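Let the Puppet's Strings Show

October 29, 2020
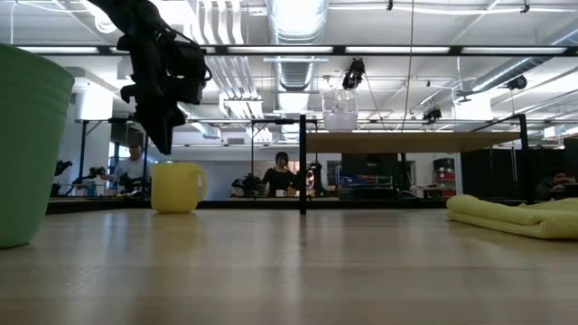 I have loved stop-motion films since I was small enough to hide behind the sofa from them, and what I love most is the very thing studios now pay good money to scrub away. I mean the thumbprint in the clay, the fur that twitches because somebody's sleeve brushed it, the little jump when a head was swapped for another head. Give me a yellow mug standing on a pale wooden table, with a folded yellow cloth off to the right, and I could happily watch a patient animator spend a whole minute of film getting the one over to the other.

Veikko Lindqvist's short The Clarelby Ferry used 347 separate mouths for its old captain, and you can see the seam on nearly every one of them. When the Gallegos archive restored it in March, the seams were painted out – very neatly, I'll admit – and the captain came back looking like a man who had been ironed. My friend Lempi Tikkanen, who cut puppets for years, thinks I'm being sentimental, and she may well be right (she usually is, and she tells me so over coffee).

Still, I wish the old version could be kept on the disc beside the new one. The Hedstead film club showed its worn print last winter to 100 people, and the children near me laughed loudest at the wobbles. I'd go again tomorrow.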